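Magazin > Erzählungen > Kurzprosa

Das Abnahmeprotokoll
Januar | Von Saron Tekleab
Drucken | Per E-Mail versenden

Die Prüfstelle Kellport nahm Anträge nur schriftlich entgegen, und so lag auch der Antrag der Firma Skirow in einer grauen Mappe, als Hiwot Weldu um acht Uhr den Saal betrat. Beantragt war die Zulassung eines zweiarmigen Geräts für den Einsatz in Haushalten und Kindertagesstätten, Tätigkeitsgruppe 20: Aufräumen von Kleinteilen. Die Verordnung verlangte, dass ein Sachverständiger der gesamten Prüfung beiwohnte und sich jeder Ermunterung enthielt.

Frau Weldu hatte in dieser Tätigkeitsgruppe noch kein Gerät zugelassen. Sie verlas die Aufgabe, wie es vorgeschrieben war: Sämtliche Bausteine sind in den bereitgestellten Behälter zu verbringen. Sodann nahm sie Platz und öffnete das Protokoll auf der ersten Seite.
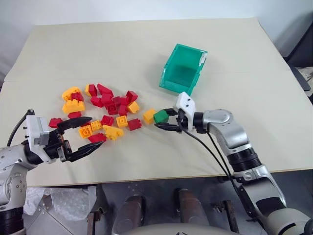
Prüfsaal Kellport: der rechte Greifer mit dem grünen Baustein.

Für die Antragstellerin war Abenezer Endale erschienen. Er hatte seine Tochter Adanech mitgebracht, was die Hausordnung weder gestattete noch untersagte. Das Kind saß auf der Besucherbank und verfolgte den Vorgang mit einer Strenge, die Frau Weldu an ihre eigene Ausbildungszeit erinnerte.

— Es überlegt sehr lange, stellte Adanech fest.

Herr Endale verwies auf die Sicherheitsreserven der Steuerung. Frau Weldu vermerkte beide Äußerungen, obwohl für die zweite kein Feld vorgesehen war.
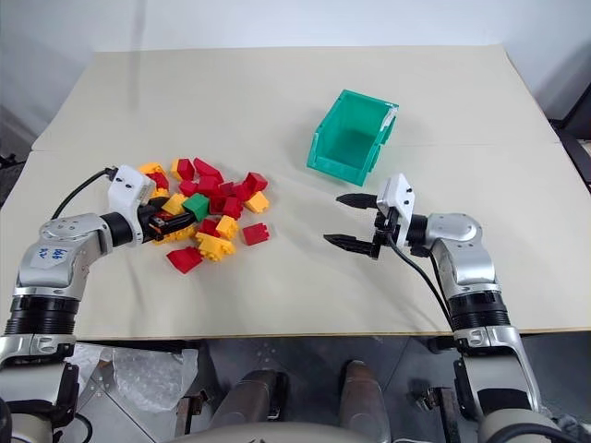
Kann ein solches Gerät heute schon ein Kinderzimmer aufräumen?

Einzelne Steine vermag es zu greifen und abzulegen, ein ganzes Zimmer ohne Aufsicht kann ihm noch nicht anvertraut werden.

So stand es jedenfalls im Merkblatt 706, das Frau Weldu vor Jahren selbst verfasst hatte und dessen Wortlaut sie nun, nach 90 Minuten, zum ersten Mal als kränkend empfand. Sie dachte an ihre Mutter in der Grigaitė-Straße, die sich nicht mehr bücken konnte und es dennoch jeden Abend tat. Ein langsames Gerät hätte dort niemanden gestört. 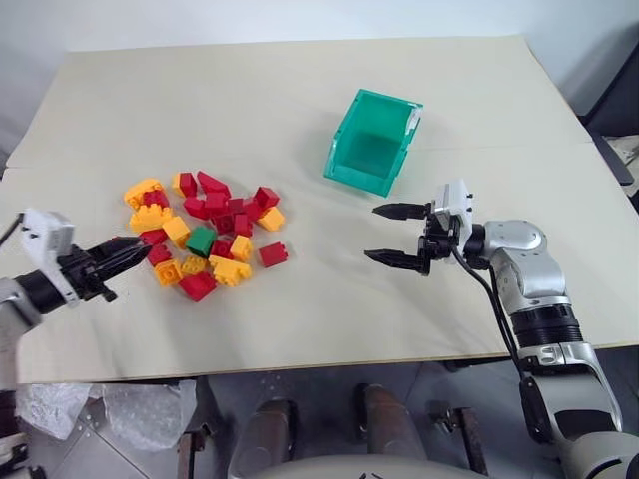 Gegen Mittag bat sie um Unterbrechung. Die Verordnung kannte zwei Ergebnisse, »geeignet« und »nicht geeignet«, und Frau Weldu schrieb nach längerem Zögern keines von beiden. Sie trug ein: »Wiedervorlage — die Prüferin wünscht, erneut anwesend zu sein.«

Herr Endale las den Satz zweimal und erkundigte sich, ob dies eine Ablehnung sei. Das sei es nicht, erklärte Frau Weldu und setzte den Dienststempel darunter. Adanech war inzwischen von der Bank aufgestanden und fragte, ob sie beim nächsten Mal die Aufgabe vorlesen dürfe.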